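Chapter 4
House Rules for Hand-Held Grippers

By the end of this chapter you should be able to:
set out a work area that other people can walk past safely
check a pair of hand-held grippers before a session
write a session note that a stranger could follow

I'll start with a confession. When I first taught this course I left the rules until the final week, squeezed in after the interesting stuff, and I got exactly the results I deserved. People turned up with lovely recordings and no idea which gripper had been in which hand! So now the rules come early, and you'll have to put up with me being a bit of a nag for the next 30 pages.

The arms we met in Chapter 3, the Borik and the little Okabe, come with a thick safety manual and a big red button. Hand-held grippers come with neither. You pick them up, you squeeze, the jaws close, and it all feels about as risky as using salad tongs. That's the trouble, really. A room that would go quiet and careful around a moving arm will happily carry on chatting, wheeling chairs about and stepping over leads while somebody works with a gripper in each hand, looking down at a table.

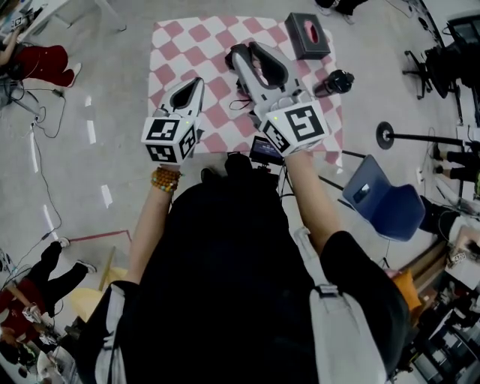 My own habits come mostly from Teresa Nic Giolla, who ran the Tesumari workshop when I was learning and who had a single sheet of rules taped inside the cupboard door. It was dated Mar 2, 2018 and she never once let us rewrite it. I've softened the wording (she was fond of capitals), but the rules are hers.

Keep your markers clean and facing outwards. A thumb or a loose sleeve over a marker can spoil a whole recording, and you may not find out until the next day.

Tie back or tape down any cable you could catch with an elbow.

Decide where the walkway is before you start, and mark it on the floor. Tape is cheap.

Anything on the table is either part of the task or written in the note.

Stop after 46 minutes. I did ask her why 46 and was told to get on with my work.

Some of these will look fussy. The fourth one certainly did to me, until I spent most of an August sorting through 200 Flutex recordings in which a mug came and went with no mention anywhere – I still don't know whether it was meant to be there.

Section 4.1 deals with the table and the floor around it. Grab a pencil and sketch your own work area before you read on, leads and chairs included. We'll be marking up that sketch as we go, and you'll need it again for Exercise 2.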